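2019-01-29 - Workshop notebook, textile bench
Wash trials, wool blanket pieces 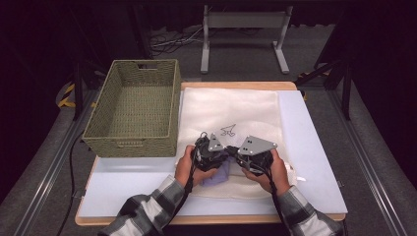
Purple cloth and the white mesh bag, on the low table.

Continuing with the shrinkage question from the Otamis order. To repeat it for those who did not read my last pages: the customer wants a lap blanket in undyed wool with a coloured border, and the border pulls in more than the middle after the first wash. The edge then makes waves like a lasagne sheet. On the loom everything is flat, so the fault comes in the water.

Pieces on test now are two from the Iler yarn and two from the Casado yarn, all woven by me on the same warp, same reed, so that only the border is different. I marked the squares with cotton thread before washing. Last time I used the blue pen and it disappeared, and I had to guess where my corners were. Please do not use the blue pen for anything that goes in water.

Procedure today. Soak without moving, lukewarm, a little wool soap. Then press by hand, no wringing. Then the rinse in water of the same temperature. I was very strict with the temperature this time, because in the May trials I let the rinse go too cold and the whole series was worth nothing. Dry flat on the rack near the east window, turned once after lunch.

Results, measured on the long side between the threads:

Iler border: from 451 mm before washing to a value that I do not want to write yet, as the pieces are still a bit damp in the selvedge. By eye the wave is smaller than before, but it is there. I put the straight ruler on it and light comes under the ruler in the middle.

Casado border: much calmer. The edge lies down by itself. The colour however has moved a little into the white picks next to it, a faint grey shadow, which is seen only if you hold the piece against the window. Dennis Urio looked and did not see it until I showed him with my finger. He thinks the customer will not see it either. I think the customer will have the blanket on her knees every evening for years and will see it in the first week.

So we have one yarn with good colour and a bad edge, and one with a good edge and a colour that is not quite fast. I would like to try a third way, which is to keep Iler in the border but beat it more softly, so there is more space for the yarn to close up in the wash. My tension notes for the border are not good enough to do this properly. On the first piece I wrote "medium", on the second "medium, maybe less". I was annoyed with myself when I read it this morning.

For the next pieces I will hang the border threads separately from a second beam, with their own weight. The small weights from Skevurley are 209 g each by our kitchen scale, so I can add them one by one and write down a real number in place of a word. The second beam is on the big loom at present, under the rug samples, and I must ask before I take it.

On felting: the surface of all pieces is slightly more hairy than I wish. It may be the pressing. Dennis presses with the flat hand and I press with the fist, and we both worked on the same pieces, so I cannot separate it. Next time only one of us does the pressing. He can have the job if he wants, he is more patient with wet things.

Small matters:

The soap is nearly finished. I ordered the same one again, although the cheaper one in the big canister is perhaps all right for cotton. Do not use it for wool, it made the sample from last winter stiff like cardboard.

The drying rack has a rusty place on the third bar from the left. I wrapped it with a strip of old sheet. If you see a brown line on a piece, look there first.

The label printer still cuts the last letter. I write the labels by hand until then, so the piece numbers in the box are in my handwriting - the sevens have a stroke through them, please do not read them as F.

To do tomorrow: measure all pieces when fully dry, press one Iler piece with steam through a damp cloth and see if the edge stays flat overnight, and write to Otamis that the answer comes at the end of the week. I will not promise them the border colour before I have rubbed a dry piece and a damp piece against white cotton.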